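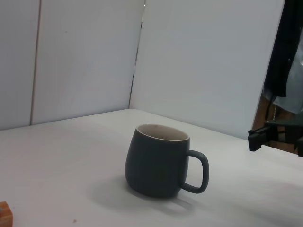
Jun 22, 2019

The creek came up again. If you live anywhere on the Stevens side of Grurmont you already know this, and you probably have the same mud in your garage that I do, so feel free to skip this one. For my out-of-town readers (hi Mom), we're fine, the house is fine, the car smells like a pond.

It rained all evening and I went to bed thinking nothing of it. A little after four in the morning my phone went off with the county alert, the really awful buzzing one, and by the time I'd found my glasses there was water across the bottom of Lernell Road. You couldn't see where the road stopped and the creek started. A fire truck was parked up by the church with its lights going and a guy was walking door to door in waders, telling people on the low end to get their shoes on and head uphill.

I want to say right away that everybody got out. The paper had it as 20 homes evacuated and one man treated for a cut hand, and that matches what I heard on the street. The footbridge is gone though. It went sometime before sunrise with a noise like a truck dumping gravel, and most of it is now jammed sideways against the culvert at Skoron Park.

My neighbor Javiera Maldonado came up to sit in my kitchen with her two kids and a very unhappy cat in a pillowcase (she couldn't find the carrier). We made pancakes because I had no idea what else to do with children at five in the morning. She kept getting up to look out the window, and then she'd sit down, and then she'd get up again. Her place got four inches in the hallway. Mine is just high enough that it only reached the garage, and I felt weirdly guilty about that all day.

Now for the complaining part. This is the second time this year! In January we had the same thing, smaller, and the county came out and took pictures and said the culvert would be looked at. I went to the meeting. I sat on a folding chair for two hours and heard that a bigger pipe was "under review." The same pipe is still there, and now it has a bridge in it.

I called the public works number on Thursday Lane's behalf too -- sorry, that's what we call the little alley behind the church, it doesn't have a real name, which is also a problem when you're trying to report that it's washed out. The woman who picked up was lovely. She took down everything and gave me a reference number ending in 983, and told me a crew would be by for the bridge pieces once the water dropped. As of tonight they're still in there.

Horacio Rivadeneira from the end of the road has lent his pump to pretty much the whole block. He had it going in Javiera's crawl space until dark and then dragged it over to my garage, and wouldn't take anything for gas. If you're reading this, Horacio, there's a pie coming whether you like it or not.

A few things if you're local. The park is closed and please stay off the bank, it's undercut and a big piece of it dropped in this afternoon while I was standing there gawking. The church hall has fans and bleach and a lot of donated towels. They do NOT need more clothes. If you got water inside, take your photos before you start ripping out carpet. I didn't do that in January and my claim dragged on forever.

More rain in the forecast for tomorrow night, not as heavy they say. I've moved the car up the hill and Javiera's cat is asleep on my laundry.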